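Workshop notebook: Drirnix hand gripper, door work
Sunday, March 20, 2022
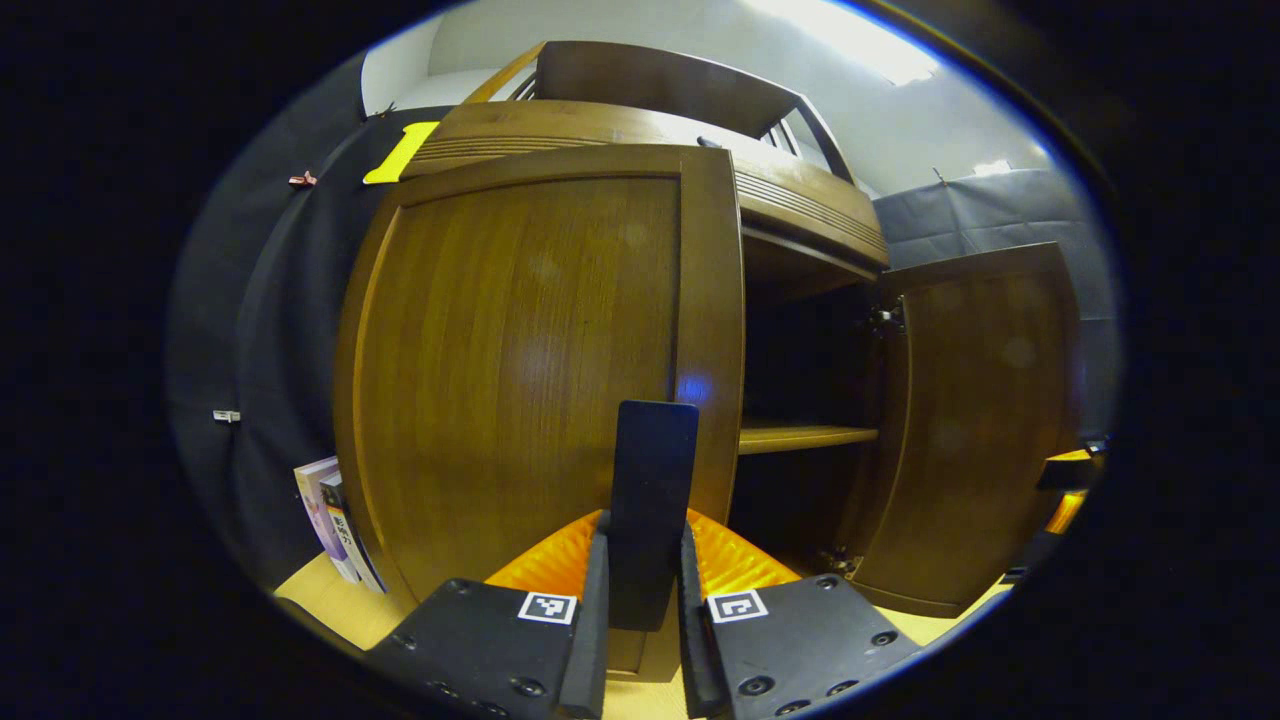

Second round on the handheld version of the Drirnix gripper, with the doors as the test piece. The bench tests with blocks and tins say little about how the fingers behave on something that is fixed to a hinge and has its own idea of which way it wants to move. A door handle gives a load that starts in one direction and turns as the door comes round, and the tool has to follow it without the pads walking along the grip. The handle on the left door suits the present finger spacing: it is black, upright and rectangular, and it sits between the two fingers with the door still shut, so the approach can be made square on with no wrist roll. The right door was left standing open, which gives a look at both its hinges and the shelf behind, and also puts a large angled surface close to the working area. Worth having for the tracking, as plain flat fronts are too kind to it.

Hardware as of today

Plates: second pattern, black, with the full grid of holes. Most of the holes are unused. The grid costs a little stiffness and I would still keep it, as both the markers and the finger roots have been moved twice already and I have not had to drill anything.

Fingers: the narrow upright bars, dark print, cut on the Greco profile. Shorter than the first set. The first set flexed at the root under side load and the flex did not come back to the same place.

Pads: orange, ribbed, flexible print. Ribs run deeper than in the last batch. The shallow ribs polished themselves after a session on painted tins and then slid on anything smooth. Print time is the annoyance with these. One stringy pad had to be trimmed with a blade and is now marked on the back so that it does not end up in a matched pair.

Markers: one per plate, square, printed on matt card and stuck with thin double-sided tape. Glossy card was a mistake. It flared under the ceiling light and the marker dropped out whenever the tool tilted back.

Camera: wide lens on the short bracket. The bracket wants to be 5 mm further back. At present the plates take up more of the lower view than they need to, and the tops of tall furniture are only just in. I have not moved it, because that means redoing the calibration and I wanted one full set on the old numbers first.

Software: Irna for the pose tracking, Hundo for logging the trigger and the jaw opening. Both unchanged from the last entry apart from the clock fix below.

Procedure

Same for each run. Start with the tool held low, pointing up a little at the cabinet. Hold still for 2 seconds so that Irna can settle. Approach the left handle, close, pull to a quarter turn, pause, push shut, release, back off to the start. No talking to whoever is at the laptop during the hold, as the tool drifts when you turn your head.

Planned 30 runs. Stopped the log after each block of 6 to check that files had been written and that the card had space.

Results

Grip on the handle is good when the fingers come in level. With the tool pitched up by more than a few degrees, the pads meet the handle on their lower ribs only, and the first part of the pull is taken by the rib tips. They fold, then spring back once the door is moving. On the log this shows as a small step in the jaw opening just after the trigger is fully closed. It had me looking for a loose gear for far too long.

Rounded top edge of the handle is a nuisance if the grip is high. The pads ride up it. Aim for the middle of the handle and leave it at that.

Pull is steady to the point where the door is well off the frame, after which the wrist has to lead. If it does not, the handle turns between the pads. Small amounts of turning are fine and probably unavoidable. I would like to be able to measure it, and the plate markers tell me nothing about the pads themselves.

Pushing shut is rougher than pulling. The door tends to arrive before the hand has decided to stop. Going slower helps. A release just before contact would help more, but then the run is no longer the same as the others, so I kept the grip closed throughout.

Tracking held for most of the set. Irna lost itself in two places, both during the pause, both with the tool close to the door so that the vertical grain filled most of the middle of the view. Plain grey fabric on either side does it no favours either. The fine grooves along the top section of the cabinet are picked up well when they are in view, which is another argument for moving the bracket.

Clock fix: Hundo was stamping on receipt and Irna on capture. Hundo now stamps at the sensor. The offset that remains is constant within a session and can be taken out by the clap at the start. Do the clap. One block has no clap and I have had to line it up by eye from the first trigger pull.

Things to change

Bracket back as above, then full calibration, then repeat one block on the same handle before touching anything else.

Try a pad with a slight crown, so that contact starts at the middle and spreads. The file is half drawn. Wall thickness still to be settled.

Countersink the lower bolts on both plates. The heads stand proud and will mark a door if the tool drops. So far the tape over them has been enough, but it lifts at the corners.

Repeat the approach with the left door started slightly open. The quarter turn from fully shut hides any slack in the fingers behind the first tug.

Old fingers are in the tin with the spare trigger springs. Leave them there, they are the only set left from the September print and I want to section one to see how the root failed.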